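Automation at the Dramholm works

From the Dramholm works encyclopaedia of small appliance trades, section on returns and refurbishment

The Dramholm works is a returns and refurbishment site for household kitchen goods. It is operated by Stimaler, which took over the building from a mail-order warehouse business and kept most of the original loading bays. The site receives used and customer-returned rice cookers, kettles, toasters, steamers and tableware, and sorts them into stock for resale, stock for repair and material for recycling. It is mainly known within the trade for the gradual introduction of robot arms on its sorting and repacking benches, a process usually referred to on site as the bench programme.

Background

Before the bench programme, returned goods were unpacked, checked, wiped, tested and repacked by hand. A worker took a crate from the inbound rack, carried it to a bench and dealt with each article from start to finish. The work was organised by crate, and crates were mixed: a single one could hold an electric appliance, its loose parts, a set of plates and packing waste. Daily throughput at the site was in the region of 1000 articles, with a sharp rise in January following the gift season.

Two features of the work made it hard to mechanise by ordinary conveyor methods. The articles differed widely in size, weight and finish, and they arrived in no fixed order or position. An earlier sorting line, leased from Ertürk, could divert sealed boxes by printed code but could not deal with goods outside their packaging. It remained in use for outbound parcels and was never extended to the benches.

The bench programme

The programme began with a single arm at bench 2, placed at the end of the hall nearest the goods lift. The arm and its control software were supplied by Darkard. Its first task was limited to moving unpacked articles from an infeed tray to one of several output positions, the decision on where each article should go being made by a worker at a screen. Handling and judgement were thus separated for the first time at the site.

In the second phase the arm was given a library of grasps for common shapes. Flat ware is lifted by the rim. Appliances with a carrying handle are lifted by the handle where it is upright, and are otherwise pushed to a set position and left for a worker. Articles with a mass above the limit set for the gripper are not lifted at all. Glass is excluded from automatic handling, as are knives, grater plates and anything with a trailing mains lead.

The third phase extended the arrangement to further benches and introduced recorded practice sessions, in which a worker guides the arm through a task by means of a hand controller. The recordings are used to adjust the grasp library. Each session is short, and the sets of articles used in them are changed frequently so that the arm does not come to depend on one arrangement.

Organisation of labour

The number of people employed on the benches was 80 when the programme started. No post was removed during the first two phases, but vacancies were left open, and the total fell through ordinary departures. At the end of the third phase 36 people worked directly on sorting and repacking, with others moved to electrical testing, spare parts and a newly formed bench support group.

The job of bench operative was divided into three grades. Attendants load the infeed, clear faults and remove packing waste. Graders assess condition and decide the route of each article. Guides carry out the recorded sessions and maintain the article sets. The guide grade has no equivalent in the older pay scale and was placed between the grader and the electrical tester after a period of negotiation. Progress from attendant to guide requires a site test but no outside qualification.

The change of task has had mixed effects. Reports of back and shoulder strain fell on the benches concerned, and lifting is now confined largely to the inbound rack. Complaints of eye strain and of stiffness in the wrist increased among graders and guides, who spend long periods at a screen or a hand controller. A rotation rule was introduced in response, under which a guide may spend up to 2 hours at the controller before moving to other duties.

Workers have also objected to the pace of the infeed. In the manual system a person who met a difficult article could set it aside and return to it. On the automated benches a stopped article holds up the tray behind it, and the stop is logged against the bench. After representations from staff the log was altered to record the type of article and no longer the name of the attendant on duty.

Marking of work surfaces

Bench tops used for recorded sessions are divided into cells.

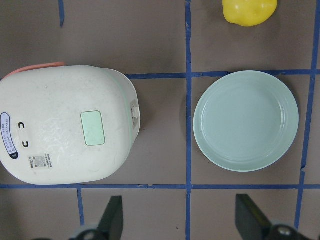
Cell marking at Dramholm is done by hand, and the method has changed little since the first bench. Strips of adhesive tape are laid across the top in two directions, and the cells between them serve as a reference for the person setting out the articles and for anyone reviewing the recording. Precision is not required, as the arm does not steer by the tape. The blue strips wander slightly and run at a slant in places, and a round plate set in one cell laps a little over the strip above it, a degree of overlap that the marking rules allow. A large appliance such as a rice cooker is placed with its lid upwards, and a plate is placed beside it with a strip between the two. The open gripper can then be brought over the surface with both articles in view of the wrist camera.

Worn strips are replaced when the line of a cell can no longer be followed. Small breaks are left. A trial of printed mats was abandoned because the mats shifted under heavier goods and had to be taken up for cleaning.

Faults and manual intervention

Faults are classed as missed grasps, slips, blocked paths and unknown articles. Unknown articles are the largest class, chiefly because returned goods are often incomplete or packed together with items from other sets. Smooth, curved lids are a common source of slips, and surfaces that reflect the hall lighting may be misjudged for distance. An attendant clears a fault by pressing the hold control, opening the side guard and moving the article by hand. The arm cannot be restarted from inside the guard.

Condition grading has not been automated. Scuffs and light scratches on plastic housings are acceptable for resale in the lower grade, whereas cracks and heat marks are not, and the distinction is still made by eye. Darkard offered a grading module during the third phase. It was tested on one bench and returned to the supplier, as graders were repeating most of its decisions.

Training

New attendants receive instruction in guard procedure, waste separation and the fault classes before working at a live bench. Guides are trained on a bench disconnected from the infeed. Much of the instruction concerns smooth movement of the controller, as hesitant or jerky recordings are discarded at review. Experienced packers were at first expected to make the best guides, but the results did not bear this out, and selection is now by trial session alone.

See also

Goods-in inspection; Hand controller; Mixed-crate sorting; Stimaler; Workplace rotation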